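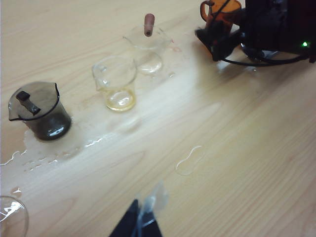
Item 4, bench surface: clear liquid across the tabletop near the glass beakers.

Hinard Teaching Laboratories
Bench Inspection Checklist - Room 1104
Month: September
Inspector: Gilang Majimbun

1. Walkways and exits clear
Yes. No comment.

2. Eyewash station tested
Yes. Flow is even on both sides. Tag initialed.

3. Beakers labeled with contents
No. The gray-tinted beaker holding dark liquid and the clear beaker with a shallow layer of pale yellow liquid are to be identified by the bench user before either is emptied.

4. Bench surface clean and dry
No. Spilled liquid extends around the base of the gray beaker and behind the clear ones. Treat as unknown until identified. Gloves and goggles are required for cleanup.

5. Tools removed from glassware
No. A black item has been left leaning in the gray beaker. Remove and rinse after item 3 is resolved.

6. Electrical equipment kept away from liquids
Needs attention. Black unit with cable stands on the same bench, green indicator lit. Switch off at the wall before wiping down.

7. Spill kit stocked
Partial. Absorbent pads are low - 2 remaining. Reorder from Dondow.

8. Waste log current
Yes. Last entry is line 53.

Result: Not passed. Items 3 through 6 must be corrected before the bench is used again. Reinspection at 4:00 p.m.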